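Filtis Quiet Case Fan, 2-pack
Section 4: Fitting the fans

Read this section through before you start. Allow 30 minutes for a first fitting.

CAUTION: Switch the computer off at the wall and pull out the mains lead. Touch bare metal on the case before you handle any parts inside.

1. Lay the computer on its side on a firm table. Remove the side panel and keep the screws in a cup.

2. Find the old fan and follow its cable back to the plug. Hold the plug, not the wires, and ease it off.

3. Undo the four screws on the outside of the case and lift the old fan away. Wipe the grille with a dry cloth.

4. Offer up the new fan. The arrow on its rim shows which way the air moves. Front fans blow in, rear fans blow out.

5. Push the rubber pins (bag 13) through the case and pull until they click. Trim the ends.

Note: Cases with a plastic front may need the long pins, part 324, sold separately.

6. Plug the fan cable into a free fan header. Keep cables clear of the blades.

A desktop case with the side panel open:

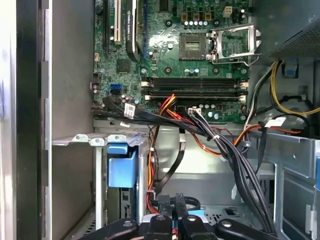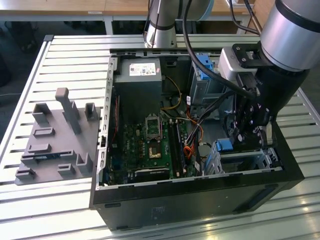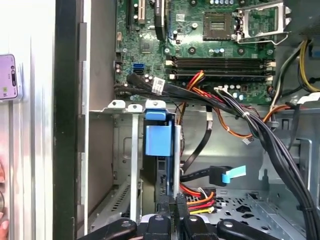
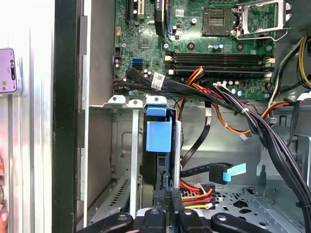

7. Spin each blade with a finger. If it rubs, check that all the rubber pins are fully home.

8. Refit the side panel, connect the mains lead and switch on. A faint hum is normal for the first few seconds.

Section 5: Cleaning

Brush the blades every December, or sooner in a dusty room. Do not oil the bearing.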